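Stitodwood Work Table, White, with Cable Hole

Item 2324
Sold by Clundomia
Page last checked 25 Nov 2025

Read this before you order

Every white table on the internet claims to be a desk, a craft bench, a packing station and a dining table. We have stopped believing that, and we would rather you did too. The Stitodwood is a plain white top with one round hole near a corner for cables. It does some jobs well. A few things printed on the maker's sheet are a stretch, and we say which below.

What you get

One tabletop, legs, fixings and a hex key. The cable hole comes already cut. There is no drawer, no shelf and no back panel, and the maker's phrase "integrated storage options" refers to a drawer unit you pay for separately (item 2373). We don't stock the drawer unit. We tried one and the runners stuck.

The cable hole

Useful, with limits. A lamp cord and a charger go through it without a fight. A chunky plug may not, so measure yours first. The hole only helps if your socket is on that side. If it's on the other side, the cord will hang over the front edge or run across the floor like it does with any other table. Turning the table around before you build it costs nothing – turning it around afterward is a two-person job.

The white finish

The sheet says "stain resistant." Tea wiped off fine after an hour. Red marker did not, and we had it on there for less time than that. Dark objects show up very clearly against the top, handy for small parts work and less so if dust bothers you. A black box dragged across ours left a gray streak that came off with dish soap.

Against a wall

The back edge is straight. Straight walls are fine. If your wall curves, there will be a gap somewhere and pens will find it. Ummont sells a filler strip for this, and we can't see the point of it when a rolled towel does the same thing.

Standing or sitting

"Suits both" is the claim. We don't agree. The legs don't adjust in height, so the table suits whichever you happen to be built for. Check it against a table you already like.

Stitodwood or the Kalogeropoulos?

The Kalogeropoulos is longer and costs more. If you lay out large sheets or share the surface with someone, pay the extra. If you work on one box or one repair at a time, you would be paying for a place to pile up mail.

Returns

3 weeks from delivery, unassembled, in the original carton. Assembled tables come back at your expense. We had over 508 orders last year and the usual reason for return was "bigger than I thought." Put tape on your floor first.

Stock

In white only. A gray version was promised for June and we have yet to see one. 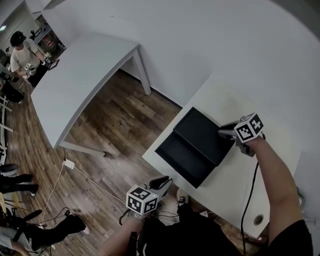
White tables in use on a plank floor, with the round cable hole near the corner of the closer one.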